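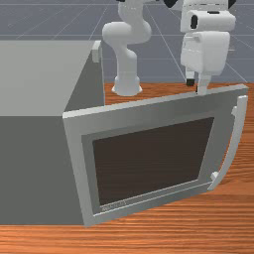
Figure Intake Checklist - Skarnville Display Room

Completed 14 Oct 2022. Applies to all boxed and loose figures before they go on a shelf anyone can lean on.

1. Outer box
Result: Pass
Comment: Corners on the Fladico set are sharp enough to be a hazard in their own right. Leave the shrink wrap on until step 3. Whoever "just had a peek" at the last shipment left thumbprints on the window.

2. Numbered certificate
Result: Pass, with a sigh
Comment: Ours is 1848 from a limited run. I leave it to the reader to decide how limited that is. Keep the card with the box, flat, and away from the coffee.

3. Small parts
Result: Fail
Comment: The Gebru knight comes with 18 accessories, most of them the size of a lentil. One dagger is missing. Check the tray, the lid of the tray, and then the carpet, on your knees, like the rest of us. The box says ages 3 and up, which is optimistic.

4. Joints and pegs
Result: Pass
Comment: Left elbow stiff. Do not force it. A snapped peg stays snapped, and the glue drawer is already full of good intentions.

5. Paint
Result: Pass
Comment: Some rub on the cape. One eyebrow sits higher than the other, so he looks as if he has read our budget.

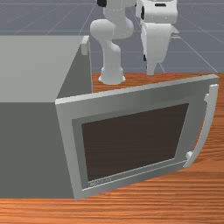

The eyebrow is within the maker's tolerance, or so the leaflet says, and I've marked it as cosmetic. Tacky paint is a different matter - bag the figure and set it aside for a week before looking again.

6. Stand and base
Result: Recheck in December
Comment: The Predesa wolves lean. Putty is allowed. Chewing gum was never allowed, and I'm sorry it has to be in writing.

7. Shelf
Result: Pass
Comment: Brackets tight, glass seated, no wobble. Limit is 200 figures for the whole wall, and that includes the ones hidden behind the big dragon.

8. Lighting
Result: Fail
Comment: The end spotlight is aimed straight at the white armor, which has gone the color of old piano keys. Turn it toward the wall and swap the bulb for an LED.

Open items: dagger, wolves, spotlight. Initial the sheet when each one is done, in pen.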